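Sorting and folding donated clothes
Speaker notes, Adotville clothing swap evening, September 8, 2025

Slide 1. Welcome. Mention the tea at the back and that the talk runs 30 minutes. Thank Gustedach for the use of the hall.

Slide 2. What we took in. The August drive brought in 39 bags. Most of it was everyday wear: jeans, sweatshirts, T-shirts. Say that colour matters on the sorting table. Reds and whites go in separate piles before anything gets washed.

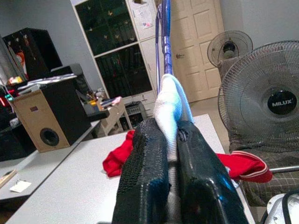 Red garment with a white stripe on the grey table.

Slide 3. Check before you fold. Seams first, then cuffs and waistbands, then pockets. Pause here and pass the two sample tops around. Anything with a stain goes in the Ovico bin for rags. Don't spend more than 3 minutes on one item.

Slide 4. Heavy and light. Jeans make a firm pile and can be stacked fairly high. Fleece and sweatshirts are bulky, so give them their own space. On a white top, look closely at the ribbing, where grey marks tend to settle.
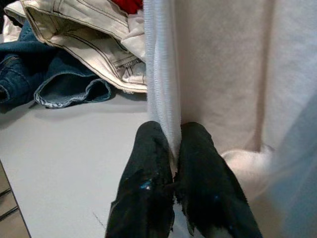 Words and photos: Agbeko Clothing Swap

Slide 5. Denim. Cream and blue jeans can share a pile once folded, but wash them apart. Unroll the hems before folding and check inside for grit. Ask who has a good way of folding a waistband flat.

Slide 6. Next drive. We have space for 500 items on the racks. Leave the sign-up sheet by the door and take questions.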